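Gripper Trials, Fall Round
Posted 16/12/2022 by Uldis Mockus

Well, we finally got through it! Those of you who follow the Titdale workshop pages will know that we had been promising a proper comparison of our grippers since the summer, and that the summer came and went. Then November turned out to be quiet, the new table was level at last, and we sat down and did the thing the way it should be done – same arm, same cube, same dish, one gripper after another.

There were two in the running. The Jeler is a plain parallel-jaw model that we have used for years on other jobs, and the Owino is the softer one with the padded fingertips that several of you wrote in to recommend (thank you, and yes, I did read all the letters, even the very long one). Both ran from the same Stellolau controller with the same settings wherever the settings made sense for both. The task was as simple as we could make it: pick up a small cube, carry it over to a shallow dish, let go. Each gripper did 515 picks, so we ended up with more than 1000 in all, and I drank a great deal of tea.

I should say a word about the cube, as I changed my mind about it twice. We began with a red one, which looked lovely to me and rather less lovely to the overhead camera when the evening lamps came on. Yellow gave us far fewer bad position readings, so we threw out the first afternoon and started over. It hurt a little, but the numbers are cleaner for it.

Pick and place, the basic setup
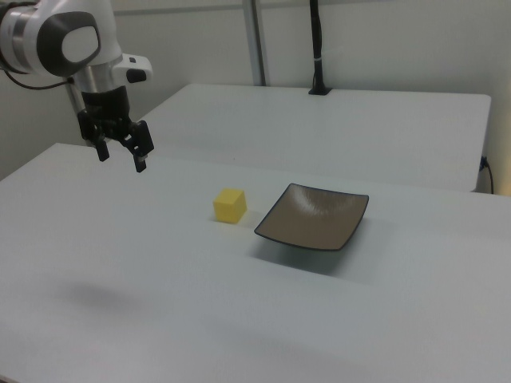
The approach height took more fiddling than anything else. We settled on a pause of 20 millimeters over the cube before the last move down, which costs a bit of time on every cycle but gives the controller a chance to correct itself. The Jeler was happy with less. The Owino wanted every bit of it, and when we tried to hurry it along it nudged the cube sideways more often than I would like to admit.

For hard little objects like this one I would reach for the Jeler again. Foam and fruit are next on the list, and there I expect the Owino to have a much better time of it – the pads do grip beautifully once they are in the right place. If you have a favorite awkward object you would like to see us try, do write in before the new year and I will add it to the pile.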